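4.2 Drawer tasks and the division of work

The Trivside site handles small returned goods at 22 benches. Before the trial, each clerk opened the storage drawer, placed or removed the item and closed the drawer by hand. Under the Perkora scheme the clerk supervises the same steps, which are first worked out in simulation (Figure 2).
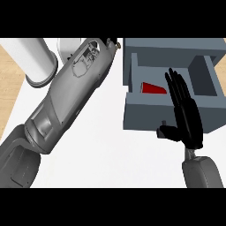

Staff interviews were carried out in May by Aparecida Pimentel, with 15 clerks taking part. Most spoke less of speed than of judgement, and in particular of who decides that a drawer may be closed. An item such as the red cup, lying on its side in the open drawer, would be left as it is by some clerks and stood upright by others. The site had no written rule on the matter. The simulated task required one, and nine clerks were asked to help draft it. Several remarked that it was the first time their way of working had been set down.

Figure 2. Two views from the simulated drawer task.

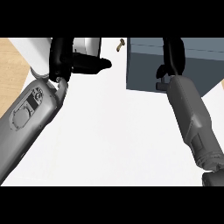

The drafting work had a further effect on job roles. Clerks who had contributed to the rules were later called upon by colleagues to settle doubtful cases, a duty for which the existing pay grades made no allowance. Dong Cuiping's earlier study at the Julham depot records a similar pattern. We therefore treat rule-writing as a task in its own right in the analysis that follows, and report the hours spent on it separately from those spent on supervision.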